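Ticket 182: Sistley gripper kit, slips on thin flat items when picking from a tray
Opened by: Vega Bustamante
Product: Sistley two-finger gripper with wrist camera, evaluation unit
Software: Narkano control app
Status: Resolved, pending one feature request
Opened: 5/25/19

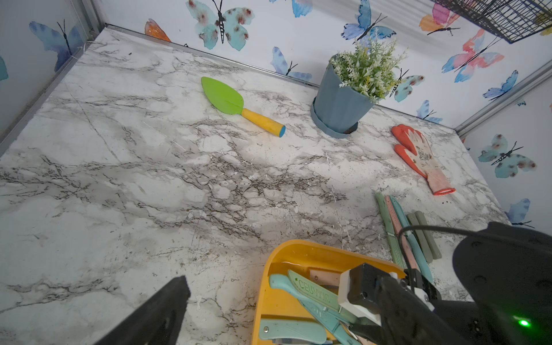
First of all, I'm really enjoying this kit! We've had it on trial at Olano for a few weeks and it has already done more than I hoped for at the price. Anything with a bit of body to it gets picked up and put down all day long without fuss. My trouble is with flat things, plant labels mostly, when they're lying in a tray with other bits on top of them or next to them.

What happens: the fingers come down in the right spot, close, and the app reports "grip OK". Then on the lift the label slides out and drops back in. Out of 66 tries on single labels I lost 20. Chunky items in the same tray: no drops at all.

What I've tried so far:
- Restarted the app and the controller (no change)
- Wiped the finger pads with a damp cloth, let them dry (no change, maybe a touch better for the first few picks)
- Turned the grip force up two notches (worse, the labels bow and ping out)
- Ran the camera calibration again from the menu (passed first time, lovely and quick by the way)

Settings file and log attached. Happy to run anything you like, I have the bench to myself most afternoons.

Vega

Reply from Mudaliar support

Hello Vega, thanks for such a clear report. Mudaliar looks after Sistley kits for your area, so you're in the right place.

From your log the fingers are closing to nearly nothing before the app calls the grip good. The default "grip OK" check only looks at motor load, and two pads pressing on each other look much the same as two pads pressing on a thin label. Could you do the following and send us the new log?

1. Put the grip force back to the factory value.
2. Under Grip, Advanced, switch the check from Load to Load and Gap.
3. Set the smallest gap to just under the thickness of your thinnest label.
4. Slow the last part of the approach to half speed.

Please also tell us which pads are fitted. The code is moulded into the back of each one.

Reply from Vega

Brilliant, I had no idea the gap check was in there. Done all four. The app now knows when it has missed, and goes back for a second try by itself, which is great fun to watch. It still slips a fair bit though. New log attached.

Pads are the smooth ones, code ends in S. I never changed them, they came on the fingers.

One more thing I noticed. It does better when a label is lying across another one with a gap under it, and worst when it's flat against the plastic. If I tilt a label up on the tray divider it gets it nearly every time. Not much use in practice but I thought it might help you.

Reply from Mudaliar support

It helps a lot! Smooth pads are meant for boxes and bottles. For labels you want the ribbed set, code ending in R, which also has a thin lip at the tip for getting under an edge. There should be a pair in the small bag taped inside the lid of the case. Two screws per finger, and don't overtighten them. After the swap, run Finger Zero from the menu, or the gap check will be off by the height of the lip.

Please also turn on Edge Approach. It brings the fingers in at a slant, so the lip meets the edge of the label first.

Reply from Vega

Found the bag! I'd taken it for spare screws and put it in a drawer.

Swapped the pads, ran Finger Zero, turned on Edge Approach. Forgot to slow it down again after the app update the first time round, so ignore the first few lines of the log. After that I did 20 picks in a row from a full tray and every single one came out. I tried a few small hand tools as well, held by the handle, and those were fine too.

Two small requests, neither urgent:
- The setup guide says nothing about which pads to use for what. A short table on page one would have saved me a week.
- Could the app remember the approach speed after an update? It went back to full.

I'd gladly recommend the kit to the other benches here. The wrist camera alone has been a treat for working out what went wrong.

Reply from Mudaliar support

Great news, and thank you for the log. The pad table is going into the next guide, planned for November. The speed reset is a known fault and I've linked your ticket to it, so you'll get a note when the fix is out. Until then, save your settings as a profile before updating and load it again afterwards.

I'll mark the pick problem as resolved and leave the speed request open.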